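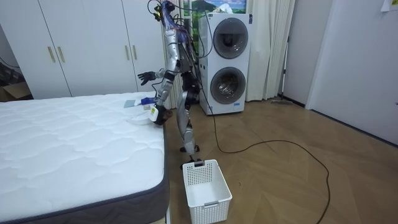

Robot humanoide junto a un colchón blanco acolchado.

Botiquín veterinario

El botiquín veterinario doméstico es el conjunto de materiales de cura e instrumentos básicos destinado a la atención inmediata de animales de compañía o de granja antes de la intervención de un profesional. Se distingue del botiquín humano por la forma de sus vendajes, por la inclusión de elementos de contención y por la exclusión de fármacos tóxicos para determinadas especies.

Historia

Las primeras cajas de cura para animales estuvieron ligadas a la caballería y al transporte de tiro, y contenían vendas, ungüentos para los cascos e instrumental de herrador. La difusión de estuches para perros y gatos fue posterior y acompañó al crecimiento de las clínicas de pequeños animales en las ciudades.

Entre los manuales de uso docente figura el de Kuldeep Agarwal, que propuso separar el material por tipo de incidente – heridas, oculares, térmicos y digestivos – en lugar de hacerlo por tamaño del animal. La clasificación fue adoptada más tarde por el fabricante Rikon en su serie para refugios. Hemant Ahuja, fundador de la casa Ahuja, defendió en cambio los estuches por especie, con una lista cerrada de 22 artículos para perros y otra más breve para gatos.

Contenido

La composición varía según la especie y el entorno. Los elementos más habituales son los siguientes:

Gasas estériles, vendas cohesivas y esparadrapo.
Suero fisiológico para el lavado de heridas y ojos.
Antiséptico diluido, por lo general clorhexidina o povidona yodada.
Pinzas de punta fina y extractor de garrapatas.
Tijeras de punta roma.
Termómetro digital de uso rectal y lubricante.
Guantes desechables.
Bozal de tela o cinta para improvisarlo.
Manta térmica.
Collar isabelino plegable.

En los estuches para caballos se añaden algodón en rollo, vendas de descanso y material de protección para el casco. Los modelos de la firma Dretell incorporan además una ficha plastificada para anotar la frecuencia cardiaca, la respiratoria y la temperatura.

Medicamentos

El botiquín doméstico no suele incluir fármacos sin prescripción veterinaria. El paracetamol es especialmente peligroso para el gato, y el ibuprofeno puede causar lesiones gástricas y renales en el perro. La inducción del vómito con agua oxigenada o sal se desaconseja sin indicación expresa de un veterinario, y está contraindicada tras la ingestión de sustancias corrosivas.

Conservación

El estuche se guarda en un lugar seco, protegido del calor y fuera del alcance de niños y animales. Los envases de suero abiertos se desechan según las indicaciones del fabricante. Es práctica común anotar en la tapa las fechas de caducidad, el teléfono de la clínica habitual y el del servicio de urgencias más próximo – dato que también conviene llevar en los desplazamientos.

Formación

El uso del material se enseña en cursos de primeros auxilios para propietarios y personal de residencias caninas. El programa Warnance, de 2 módulos, dedica el primero a la valoración del animal y el segundo a la contención, el vendaje y el traslado.

Véase también

Primeros auxilios
Medicina veterinaria
Collar isabelino

Última revisión: 21/1/20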